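Church newsletter people, scandal and a cake tin

Posting this from the bus so excuse thumbs.

Right. So I said last time I'd write up the whole Movcombe business once it had calmed down and it hasn't calmed down, so I'm doing it now. Three of you have emailed. Fine.

For anyone new: Pastor Dirceu Rocha, Grundham Road chapel, nice voice, nice shoes, big following for a man with a congregation of 70. He does the little videos. Morning thought, evening thought, a thought in the car. My aunt watches all of them. I've watched more than I'd admit.

What happened

In September he put out an appeal for the roof. Proper appeal, candle in the background, could everyone send 40 pounds if they were able. People did. Lise Després sent 100, and she cleans offices at five in the morning, so you can work out what that is in hours.

Then the roof didn't get done. Winter came, bucket still in the aisle. You'd ask and get told the roofer was let down by his supplier, then the roofer was ill, then it was the wrong time of year for roofs. There is apparently a time of year for roofs.

And then Lise, who had been getting private messages from him all this while – friendly ones, then very friendly ones – put the lot up on her page. Screenshots. Dates showing. The one where he calls himself her "secret shepherd" has been round the whole town and I heard two lads shouting it across the Koster car park.

There was also a weekend at the Risberg hotel, booked for two, under the chapel's name. She didn't go. She did screenshot the booking, bless her.

His side, such as it is

He went live that same night. No candle this time. Said the messages were "pastoral in nature" and taken out of context. I have read the context. The context is worse.

Said the hotel was for a conference. Gijs Mertens, who keeps the chapel diary and is not a man who enjoys a fuss, wrote one line underneath: "What conference?" Comments were switched off four minutes later. By then everyone had it saved.

I do want to be fair. Nothing has been proved about the roof money. It may be sat in the account, every penny. If so he could show people the statement and that'd be the end of that half of it, and he's had weeks. Toon Martens has asked for it twice in writing and got back a Bible verse. Not even a relevant one, it was about fig trees.

Anyway I was meant to be doing laundry all weekend and did about none of it, kept picking my phone back up. My sister rang to ask if I'd seen it. Then my aunt rang to ask what a screenshot was.
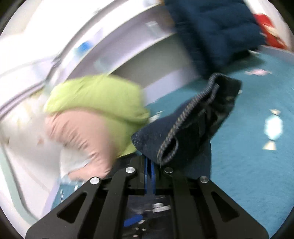 What people are saying

Split down the middle, which surprised me. I thought it would be all one way.

The older end mostly want it kept quiet. Lieven Van Loon stood up after the service and said Lise should of gone to the elders first and not "the internet". Got a bit of clapping. But she did go to the elders! She went before Christmas! They told her to pray about it and maybe not reply to him so late at night. As if the time she answered was the problem.

The younger end are furious and also, I'll be truthful, having a lovely time. Somebody's made a song out of the fig tree message. It's quite good. I've had it in my head since breakfast.

My aunt has stopped watching the morning thought. She hasn't said anything about it. She just has the radio on now.

What bothers me

The nasty comments on Lise's page, mainly. Calling her attention seeking, asking what she was wearing in her profile picture, asking why she kept the messages. She kept them so people would beleive her, and half of them still don't. She works with my cousin and is about the least showy person you could meet. She brought a lemon cake to the roof fundraiser and never got the tin back.

I'm not telling anyone where to go on a Sunday. I still like that chapel. I like the hymns and the bad coffee. But I'd want to see the bank statement, and I'd want someone from the elders to say sorry to her with their name on it.

He's "taking a season of rest" as of last night. No end date given. Video's still up if you want it, comments still off.

My stop. Will update when there's something, and if anyone has a round blue cake tin with a dent in the lid, it's Lise's, drop it at the salon.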